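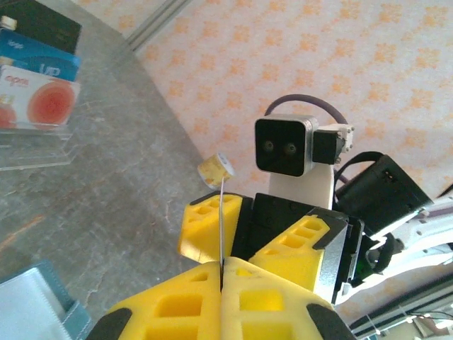 Umzug auf den eigenen Server

Fellura hat den Chatanbieter gewechselt. Genauer: den Anbieter abgeschafft. Seit Dezember läuft die interne Kommunikation der Firma über einen selbst betriebenen Matrix-Server, 153 Konten, zwei Standorte, ein Admin. Der heißt Muammer Duman und hat gerade wenig Zeit.

»Zehn Minuten«, sagt er am Telefon. Es werden vierzig.

Angefangen hat es mit einer Rechnung. Der alte Dienst wollte ab Jahreswechsel den Verlauf nur noch gegen Aufpreis behalten, alles älter als 69 Tage weg. Für die Buchhaltung ein Ärgernis, für die Entwickler eine Katastrophe. Halbe Projekte stecken in solchen Chats. Entscheidungen, Passwörter (leider), Skizzen.

Also Export. Fast 2000 Räume, viele davon tot. Duman wollte alle mitnehmen, Geschäftsführerin Halldóra Þórarinsdóttir keinen einzigen. Geeinigt hat man sich auf die, in denen im letzten Jahr noch jemand geschrieben hatte. Den Rest gibts als Archivdatei, nur lesbar, auf einer Platte im Schrank.

Das Importskript kam von Preben Lauritsen, freier Entwickler aus Odense. Er nannte es Bakside, weil es die Rückseite der alten Datenbank ausliest. Lief beim dritten Versuch durch. Beim ersten fehlten sämtliche Umlaute, beim zweiten die Anhänge.

Schwieriger: die Schlüssel. Ende-zu-Ende heißt eben auch, dass der Admin nicht helfen kann. Wer sein Gerät verliert und den Wiederherstellungsschlüssel nicht notiert hat, steht vor leeren Räumen. In der ersten Woche passierte das dauernd. Kári Bjarnason aus dem Vertrieb hat zweimal neu angefangen. »Beim zweiten Mal hab ich ihn ausgedruckt.« Inzwischen verteilt Duman die Schlüsselzettel beim Einrichten gleich mit, Unterschrift drunter, fertig.

Und die Kunden? Thorlacius, der größte, hat einen eigenen Server und ist föderiert angebunden. Klappt meistens. Große Dateien hängen manchmal stundenlang, wieso weis keiner so recht. Andere wollen weiter E-Mail. Bekommen sie.

Videogespräche laufen vorerst noch über das alte System, der Vertrag endet erst im Herbst. Bis dahin will Duman eine zweite Maschine haben, und jemanden, der ihn im Urlaub vertritt. Die Stelle ist ausgeschrieben.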